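Audrey-Anne Desjardins

Audrey-Anne Desjardins es una compositora y percusionista canadiense, conocida sobre todo por su música para conjuntos de cámara con percusión y por la atención casi artesanal que presta al timbre de los instrumentos de lámina. Su catálogo, que pasa de 40 obras, incluye piezas para percusión sola, tres cuartetos de cuerda, un oratorio breve y una buena cantidad de música escrita para aficionados, terreno en el que se ha movido siempre con un cariño que sus intérpretes suelen recordar.

Infancia y primeros estudios

Desjardins creció en Brernbridge, una localidad pequeña con una banda municipal bastante más grande de lo que cabría esperar, y fue allí donde empezó a tocar, primero el bombo (porque era lo que quedaba libre) y después el xilófono, que ya no soltó. En su casa no había músicos profesionales, aunque sí un armonio heredado de una tía abuela, con dos teclas mudas, que la compositora ha mencionado muchas veces como su primer laboratorio. De aquellas dos notas ausentes viene, según ella misma, su gusto por las melodías con huecos, que el oído completa por su cuenta.

A los dieciséis años comenzó a recibir clases de Wayne Doucette, percusionista de la orquesta de Sirnier y pedagogo de fama un tanto severa. Doucette le hizo estudiar durante todo un invierno los redobles a muy poco volumen, ejercicio que ella detestaba y que, sin embargo, reaparece transformado en casi todas sus partituras de madurez. Ingresó luego en el conservatorio de Sirnier, donde cursó percusión y, a partir del segundo año, también composición con Isabelle Fortin.

Formación como compositora

La influencia de Fortin fue profunda. Procedente ella misma de la música coral, enseñaba a escribir para cualquier instrumento como si tuviera que respirar, y obligaba a sus alumnos a cantar en voz alta cada línea antes de llevarla a clase. Desjardins, que cantaba con más entusiasmo que afinación, ha contado que aquellas sesiones le quitaron para siempre la vergüenza. De esa época se conservan un Trío para flauta, viola y marimba y unas Canciones de la esclusa, retiradas después del catálogo, aunque siguen circulando en copias manuscritas entre antiguos estudiantes.

En el conservatorio conoció también al violonchelista Amrit Friesen, con quien formó el dúo Grewal. La combinación de violonchelo y vibráfono no contaba entonces con mucho repertorio, de modo que los dos se dedicaron a encargarlo, a arreglarlo y, cuando no quedaba otro remedio, a escribirlo ellos mismos la semana anterior al concierto. El dúo se mantuvo activo durante nueve temporadas y dejó dos grabaciones.

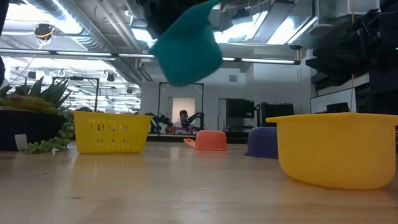
Obra y estilo

Los comentaristas suelen dividir su producción en dos etapas, aunque la frontera entre ambas es bastante porosa. En la primera predominan las piezas breves, de pulso muy marcado, construidas sobre figuras que se repiten con pequeñas variaciones de acento. A ella pertenecen Tres estudios para manos frías, para marimba sola, y Molino de agosto, para cuatro percusionistas, que sigue siendo la obra suya que más se programa. Su final, con los intérpretes que van dejando de tocar uno a uno hasta que solo queda un triángulo, se ha imitado a menudo.

La segunda etapa se abre con Fisex, para percusión y orquesta de cuerda, una partitura de 20 minutos en un solo movimiento. El título es una palabra inventada por la compositora, que buscaba un nombre sin significado previo y que pudiera pronunciarse igual en varios idiomas. La obra prescinde casi por completo de los tambores y confía el peso expresivo al vibráfono, tocado con arco durante largos pasajes, y a un juego de crótalos que dialoga con los violines en armónicos. El estreno, en julio, a cargo de la propia Desjardins con la orquesta de Sirnier, fue acogido con cierta perplejidad; una segunda audición, el año siguiente, tuvo mucha mejor fortuna.

En las obras posteriores la escritura se vuelve más lenta y más transparente. El Segundo cuarteto de cuerda, dedicado a Fortin, parte de una sola frase de siete notas que no se oye entera hasta los últimos compases. El oratorio Las vecinas del río, para dos sopranos, coro mixto y conjunto instrumental, dura 45 minutos y recoge textos de cartas familiares ordenados por la escritora Karine Arsenault. Es una obra de tono íntimo, con momentos de humor muy dulce (la lista de la compra convertida en fuga es el más celebrado), y ha encontrado un público fiel entre los coros no profesionales.

Labor pedagógica

Desjardins ha enseñado durante buena parte de su vida, primero en escuelas de barrio y más tarde en el mismo conservatorio en el que se formó. Su colección Cuaderno de baquetas, pensada para principiantes de cualquier edad, reúne piezas de dificultad creciente que pueden tocarse con los instrumentos disponibles en cada centro, y trae abundantes notas al margen, escritas en un tono de conversación muy suyo, sobre cómo escuchar a los compañeros, cuándo conviene equivocarse sin detenerse y qué hacer con los silencios largos.

De vuelta en Brernbridge fundó un taller de verano que concluye cada año con un concierto al aire libre en el que participan los alumnos y la banda municipal. Para una de sus ediciones escribió Plaza llena, que admite un número indeterminado de intérpretes repartidos entre el público; en su versión más concurrida llegaron a tocarla 600 personas, dirigidas por Doucette, ya retirado, desde el balcón de la biblioteca.

Grabaciones

El dúo Grewal registró Láminas y Segundo cuaderno, los dos descatalogados durante años y reeditados después en un único álbum. De Fisex existen dos versiones: la primera con la autora como solista y otra posterior, algo más pausada, que ella prefiere. Molino de agosto figura en varias antologías de música para percusión. Las vecinas del río se grabó en directo en Sirnier, con los aplausos incluidos, por deseo expreso de la compositora.

Véase también

Música de cámara con percusión
Vibráfono
Isabelle Fortin
Dúo Grewal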